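Uldale Toy and Tool Swap: your questions answered

What is the swap, in a nutshell?
A big, cheerful sort-out! You bring the things your household has finished with, we put them into bins by kind, and anyone can come and choose. It started in Ye-seo Myung's garage and now fills the whole of the long room at Uldale every April. Last spring 445 bins' worth of bits and pieces went through, and we loved every minute of it.

Do I need to sort my things before I come?
Only a little. Keep small loose items together, tie up any leads, and put breakables on top where we'll spot them. We do the fine sorting on the tables, and you're very welcome to stay and join in — it's the best part of the day.

What sort of bin works best?
Plain, grey and rectangular, with tall sides. We've tried baskets, crates and some lovely old drawers, but we keep coming back to the plain ones. Small things stay put, and a flat floor means a jar stands up straight.

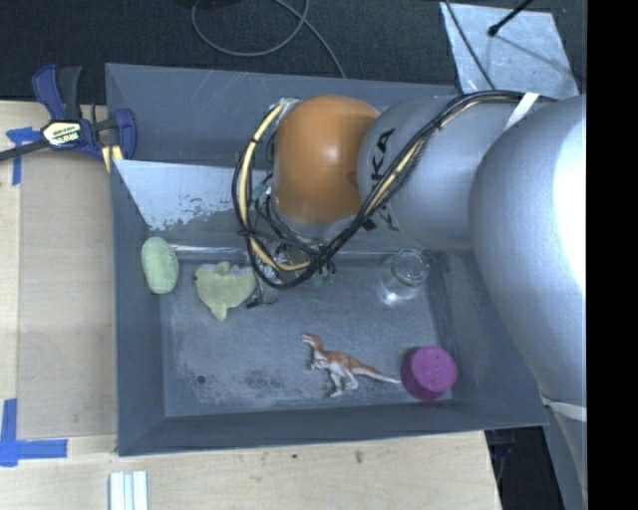

The other thing we'd say is don't overfill. A handful of different items spread across the bottom gets picked through far more happily than a heap, and people really do find treasures that way (Trinity Zamora still talks about her egg timer).

Does it matter if my bin is scratched?
Not a bit. Scuffs on the bottom are just a sign of a bin that gets used. Cracks are another matter, as they catch fingers. If yours has split, bring your things in it anyway and we'll lend you one of ours.

How many bins can I bring?
Up to 5 per household. If you're clearing a whole loft, write to Rafferty Whitlock first and he'll find you a table of your own.

What can't you take?
Anything with a blade, opened paint, car seats and medicines. Batteries should come out before you arrive.

When should I turn up?
Drop-off opens at 8.30 in the morning and choosing starts at ten. There are 84 table spaces, so there's no need to queue at dawn, though some of you do and we admire it!

Is there a charge?
Entry is free. Borrowing a bin costs 30p, and you get it back when the bin comes home.

What happens to the leftovers?
Toivo Ahonen drives them over to the Cozma reuse shop the same evening.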